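Notes from the camera bag, October

Hello again from Skistmont, where the leaves are gone already and I have been indoors with a lens I can't really afford. Thanks to everyone who wrote back about the tripod piece (I read all of them, even the very long one about center columns).

The loaner

So the big parcel this month was the new Nogueira 4 macro, which a kind reader mailed me to play with for a couple of weeks. It's a manual focus lens, all metal, and it weighs more than the body I hung it on. I was grumpy about that for a day and then I stopped noticing. The focus ring turns forever, nearly all the way around the barrel, and once you're in close that is such a pleasure! Tiny turns, tiny changes. I shot 828 frames with it in the first week and kept maybe a dozen, which is a good rate for me with macro.

What I don't love is the hood. It screws in, it cross-threads if you look at it wrong, and it blocks your light when you're right up on the subject. I left it in the box. Colors straight out of the camera lean a little warm, and whites need a nudge in the raw converter or they go creamy on you. If you shoot small things on pale surfaces, set a custom white balance before you start and save yourself the evening I had.
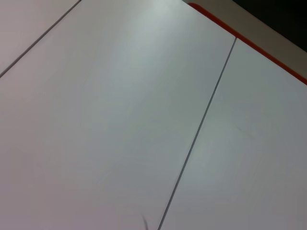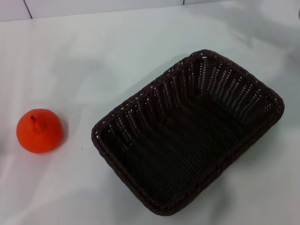 Cheap light, good light

I've been using the Mimby clip-on panel for a month now and I'm keeping it. It costs less than a decent memory card, it runs off any USB battery, and the dimmer goes low enough to be useful, which the old one never did. The clip is weak. I wrapped a rubber band around mine and it has held up fine since. Battery life is shorter than the box says, so bring a spare.

Planix update, finally

The new version of Planix is out and the import screen no longer freezes when you point it at a big folder. I fed it 3,944 raw files before bed and they were all there with previews in the morning. Keywords still get lost if you rename a folder outside the program, so don't do that. Back up your catalog before you update, please, I had two emails last time from people who didn't.

Next month: camera straps, and why I own so many.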